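Production Assistant (Drinkware Finishing)
Stutcombe
Permanent, full time

Cetmont makes and finishes reusable cups, flasks and tumblers for cafés, gift shops and workplaces. We have been based in Stutcombe for 12 years and now need another production assistant to join the finishing room. The post is open from March and reports to Troels Kjærgaard, Finishing Manager.

About the job

You will work on the coating and packing side of the workshop. Most orders are small runs in mixed colours, so the work changes several times a day. You will be on your feet for most of the shift.

Your main duties will be to:

Load and unload the coating racks
Check finished items for scratches, thin patches and uneven colour
Record rejects and set them aside for stripping
Fit lids and seals, then box and label orders
Mask bases and rims before coating
Keep your bench and the packing area clean
Help with stock counts at the end of each month

Full training is given. New starters spend their first 10 shifts alongside an experienced member of the team and do not work to a target during that time.

What we are looking for

Good eyesight for colour is needed, with glasses or lenses if you wear them, and there is a short colour matching test at interview. You should be able to read a job sheet, write clear notes and lift boxes safely. Experience in a factory, print shop, kitchen or warehouse would help but we will consider people without it. A forklift licence is not required.

Hours and pay

The early shift starts at 6.30am and the late shift at 2pm. Staff swap between the two every fortnight. Pay is set above our standard starter rate for anyone with coating experience, and there is a yearly review. Overtime is offered before the summer and Christmas seasons and is always voluntary.

We also offer a workplace pension, free parking, work boots and overalls, and a staff discount on the Jetstead and Trình ranges. There is a bus stop by the main gate, though the first bus is too late for the early shift.

How to apply

Send a CV and a short covering letter to Mỹ Lã in the office, quoting reference 1611. Please say when you could start and whether there is a shift you cannot work. If you would rather fill in a paper form, ask at reception and one will be posted to you.

Interviews will be held at the workshop and last less than an hour. Please wear flat, closed shoes as you will be shown the finishing room. We reply to all applicants, including those we do not invite to interview. No agencies, please.
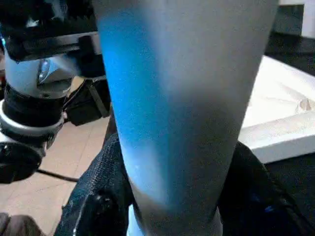

Tumbler in a speckled blue and silver-grey finish.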